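Monday, binder task, Vukar set

Started at 9:20 after the clock sync was sorted out. Same task text as before: file binders on the cabinet shelf, doors already open at the start. Baoshan Hao on the operator station, me on labels. Running total before today was 2,823 episodes for all shelf tasks, and the Kuneck shelf is still the larger part of that. 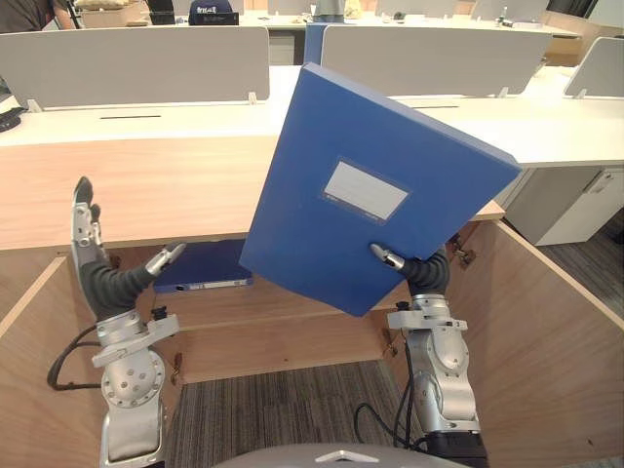

Binder in the right hand, another one already on the shelf.

Baoshan found the grip easier with the thumb flat on the cover. With the thumb on the edge the binder rolls as the wrist comes down. I am tagging the two grips separately for now – we can merge them later if the policy doesn't care.

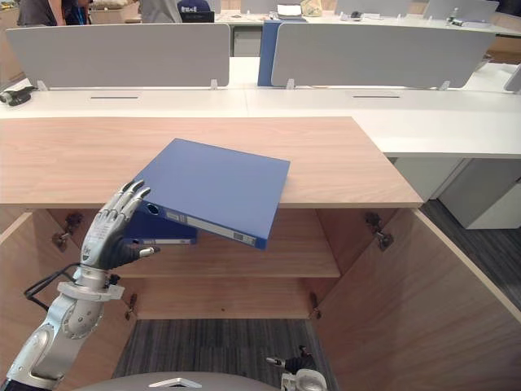
Arm speed limit was left at the Idton setting all morning. It feels slow to the operator but the joint traces are much cleaner, so I want to keep it. Wrist offset on the left side was rechecked at noon and had not moved.

Label rule from today: an episode ends when both hands are clear of the shelf, and the few seconds after that stay in. Turunen's loader trims them unless the end flag is set by hand, so set it by hand.

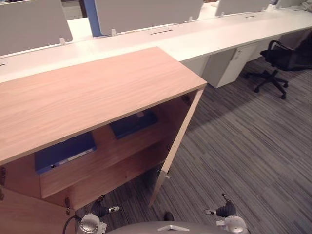

47 episodes kept, 3 thrown out. Two of those were dropped packets on the wrist stream and one was a false start that I should have caught before it was saved.
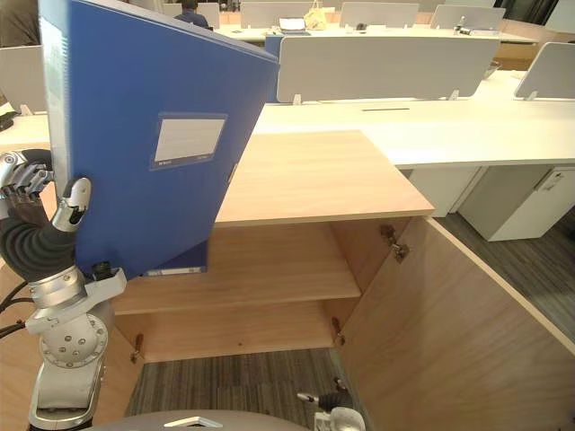 Start poses need more spread. Nearly everything I reviewed begins from the same approach, and the last model was poor at anything outside it. Holding the binder upright beside the cabinet, with its lower end just above the opening, is a pose I'd like many more of, from both arms. Baoshan will try starting with the torso turned a little.

To do: rerun the trim check, copy the morning batch over, ask about more disk space.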